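Fardale House, shared kitchen
Washing-up area: monthly check, August
Form 2204

Marked as OK, ATTENTION or NOT CHECKED, with a comment where one is needed.

Dish rack stands level – OK
Pressed at each corner. No rocking.

Coating on the wires – ATTENTION
Sound on the plate slots. Rough to the touch at one joint under the flat grid. Clean and look again next month. If bare metal shows, replace the rack.

Plate slots straight – OK
Side plates and dinner plates both stand up without leaning on each other.

Front loops – OK
No sharp ends. Run a cloth along them, not a bare finger.

Worktop under the rack – ATTENTION
Limescale where the feet rest. The speckled pattern hides it well, so lift the rack and feel for it. Wiped with the Nernier descaler and rinsed.

Worktop edges and finish – OK
No chips or cracks found.

Cups and mugs – ATTENTION
All 17 taken out of the cupboard and checked at the rim and handle. Two had chips at the rim and have been thrown away. Please don't put chipped cups back in the cupboard – wrap them in paper and put them in the general waste.

Glasses – NOT CHECKED
In use at the time.

Tea towels – OK
Clean set on the hook, used set sent to the wash.

Hot tap temperature – OK
Warning label still readable.

Floor by the sink – OK
Dry at 17:00. The Zelirard mat has started to curl at one corner and should be watched.

Lighting over the worktop – OK
All lamps working.

Carried over from the last check: the drawer by the sink still sticks. Leinonen have been asked for a new runner and have not given a date.

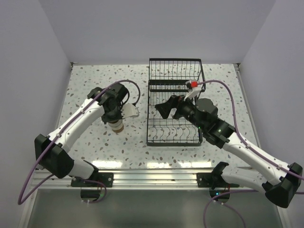
Checked by Hanne Aaltonen, Fardale House

Black wire rack with the plate slots at the raised back, and one of the small cups, beige with a brown band. Cups go upside down on the flat part at the front, plates in the slots. Knives should not be left in the rack at all. Anything dry by the end of the day goes back in the cupboard before the worktop is wiped.

Next check: same form, same order. Start with the glasses.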